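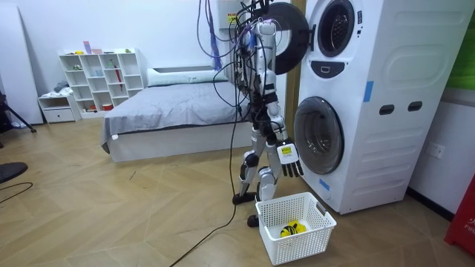 Figure 1. Stacked washer-dryer, bedroom. Upper door open, lower door closed.

Laundry Workstream: Progress Report to December
Prepared for: Poul Kvaran, Programme Funding
Prepared by: Sheyla Usuga, Laundry and Linen Lead

1. Scope of this report

This report covers the shared laundry component of the Eyvindsson residence fit-out. Kitchen and bathroom works are reported separately by Arnar Ingvarsson. The period covered runs from handover of the laundry room to the close of the first trial block.

2. Status

The stacked unit is in position on the wooden floor and has been connected to water, drainage and power. Both machines share a single white cabinet, with the control panel set between the upper and lower doors. The stacked arrangement was selected over side-by-side machines to keep the adjoining wall free for a folding bench. The bench has not yet been delivered.

Strips of blue tape are in place on the right-side panel and on the front below the lower door. They are to stay on until the final inspection and should not be removed during cleaning.

3. Trial block

The trial block comprised 317 loads, made up of towels, bed linen and mixed clothing. Of these, 6 were stopped before the end of the cycle. Four stoppages were logged as unbalanced loads, all involving a single heavy item washed alone. The remaining two were logged as door not latched.

Residents were asked to record each load on the Flistix sheet. Completion of the sheet was good for weekday loads and poor for evening loads. Colour sorting was not recorded and no conclusion is offered on dye transfer.

4. Door clearance

The upper door swings to the left and stands well clear of the cabinet when open. Anyone unloading from that side has to step around it, and a basket placed on the floor directly in front of the unit obstructs the lower door. Kaj Vídalín has proposed moving the basket shelf to the left-hand wall at waist height. The proposal is supported, subject to the bench dimensions being confirmed.

5. Expenditure

Spending for the period is within the approved allocation. The one unplanned item was $1,000 for replacement of the drain connection, which had been supplied in the wrong diameter. A credit has been requested from Vorko and is outstanding. No contingency has been drawn on for labour.

6. Outstanding items

Folding bench: on order from Wilo, delivery date not confirmed.
Basket shelf: awaiting bench dimensions.
Lint and filter cleaning schedule: drafted by Oluf Hauksdóttir, to be posted beside the unit.
Final inspection: to be booked once the bench is fixed.

7. Next period

A second trial block of 30 loads is planned, limited to bed linen, with load weight recorded before each wash. Approval is sought to carry the unspent shelving amount into the next period. A reply by Wednesday would allow the joinery order to be placed without a further quotation.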